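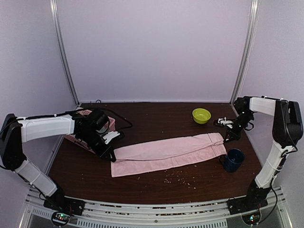

Shahnaz Hettiarachchi wrote in to ask why our first-years spend a month on one towel fold when the competition in May scores five separate tasks. The towel is where both arms must hold the same object at the same time. A team that can do this cleanly needs little extra work for the other four.

The procedure used in the Pornamthorpe student robotics club follows. It assumes two arms mounted at opposite ends of the front rail, one leader controller per arm, and the Zilledia logging software already installed.

Before you start

Check both controller boards for a lit status indicator. If either is dark, stop and reseat the power connector before touching the arm.

Move each arm by hand through its full reach with the motors off. Watch the cable along the upper link. It should be tied down close to the link and left slack at the wrist. A cable that pulls tight at the wrist will show up later as a position error on that joint.

Run the homing script, left arm first. Wait for the prompt before homing the right arm.

Step 1. Set the towel

Lay the towel across the middle of the table with the long side facing the arms. It does not have to be square to the rail. Vary the angle between runs, or the policy will learn one angle only. Other items may stay on the table as long as they are outside the fold area. Write them in the run notes.

Step 2. Grip both ends

Bring the left gripper down to the left end of the towel and close it on the edge. Do the same on the right. Take as little cloth as will hold. If the right end has a woven band, expect the cloth to bunch there, and close more slowly.

Step 3. Make the lengthwise fold

Raise both wrists together. Carry the edge over, keep the two grippers level, and lower them together. The upper layer does not need to meet the lower one exactly. A visible strip of the lower layer is accepted in training runs. In scored runs it costs points, so measure it.

Step 4. Release

Open the left gripper, then the right. Lift straight up before moving sideways. Moving sideways first drags the corner.

Step 5. Log the run

Save every run, including failed ones, and tag the failures with the step number. The Ahuja group recorded 125 runs last term and kept 122 after review. The three rejected runs had no step tag.

Common faults

One gripper arrives early: lower the speed on that side by 11 percent and repeat.

Towel slides toward one arm: the lift in Step 3 is uneven. Compare the wrist heights in the log.

Log stops partway: the Jirinero plug-in has a limit of 2,000 samples per file. Turn on file splitting in its settings page.

Power down in reverse order, right arm first, with both wrists supported by hand.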